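Ticket 3063 — Fiches de la collection Feddale qui perdent leur étage stratigraphique à l'export

Alors, je reprends le ticket depuis le début, parce que j'ai écrit pas mal de bêtises dans la première version ! Je saisis nos trilobites dans Vella, je remplis genre, ordre, étage, gisement, et quand j'exporte vers le catalogue Riquelme, la colonne « étage » revient vide. Pas partout : le lot de Bindau est touché (200 fiches, toutes des Ptychopariides), les autres lots passent très bien.

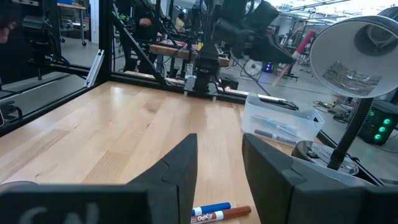
Catégorie : Import / export

Premier essai, le matin : j'ai réexporté en CSV avec le point-virgule comme séparateur. Même résultat. Deuxième essai : j'ai ouvert le fichier dans un éditeur de texte, et là l'étage est bien présent, « Guzhangien » écrit en toutes lettres — donc Vella fait son travail et c'est à la lecture que ça coince. J'ai aussi vidé le cache, comme le suggère l'aide, sans y croire beaucoup (et j'avais raison).

Ce site utilise des cookies pour mesurer l'audience. En poursuivant votre navigation, vous acceptez leur utilisation. Accepter | Refuser | En savoir plus 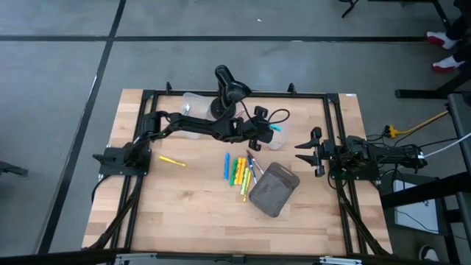 Pour les spécimens sans étage certain, j'avais mis un point d'interrogation après le nom, et je soupçonne maintenant ce petit signe de bloquer toute la colonne. J'ai donc repris six fiches à la main, sans le point d'interrogation : elles passent ! Je voudrais quand même garder le doute quelque part, un peu comme la minuscule étiquette blanche collée au coin du cadre noir de la table : discrète, mais on sait où la chercher. Un champ « réserve » séparé me conviendrait très bien, si quelqu'un peut me dire comment l'ajouter sans casser les fiches déjà saisies.

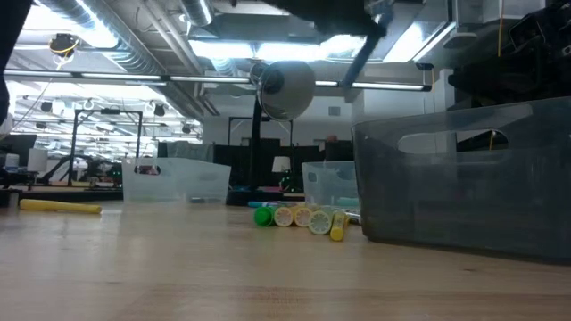

Bacs en plastique et feutres sur la table claire.

Mise à jour, 16 h : corrigé sur tout le lot avec un rechercher-remplacer, et l'étage s'affiche dans Riquelme. Reste la question du champ « réserve ». Je laisse le ticket ouvert pour ça, et je joindrai l'export complet en septembre, quand le reste de Feddale sera saisi.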